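Putavlow Clinic Standardizes Cloth Folding Between Beds
2018-06-28
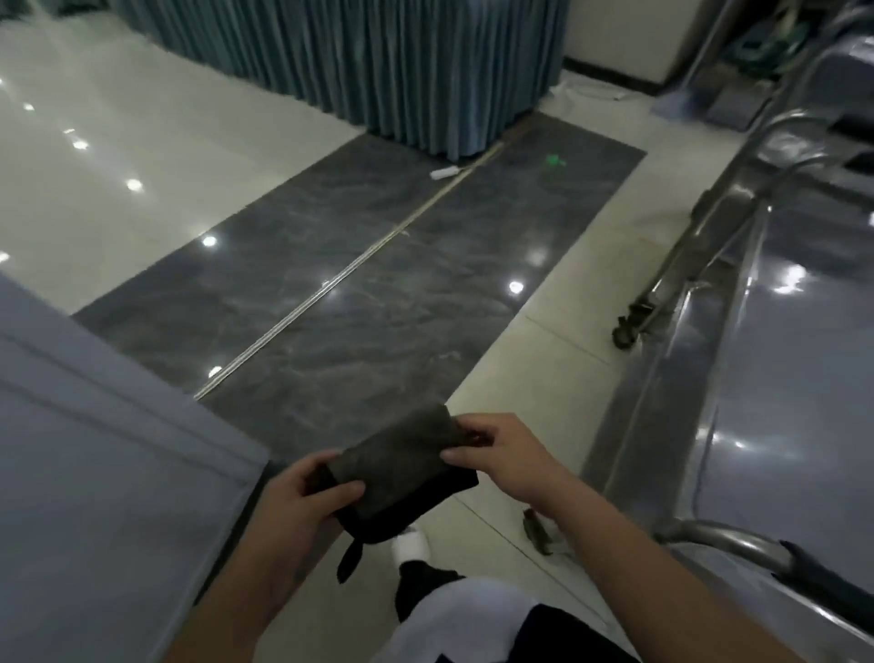
The Putavlow day clinic has put a written procedure in place for the cloths used on its padded treatment beds. Each cloth is now folded into a flat rectangle, with corners aligned and any strap left outside the bundle, before it goes back to the shelf. Stacks are limited to 15 cloths.

The procedure covers 50 beds in 11 rooms. Aisles between beds are narrow, so folding is done by one person, standing, with the cloth held off the floor tile. Steel-framed beds on casters are to stay in position while this is done.

Jotine, the linen supplier, delivered 200 replacement cloths under the same order -- all in one size. Older cloths in mixed sizes will be withdrawn by November. The Endale site keeps its current method until its stock has been counted.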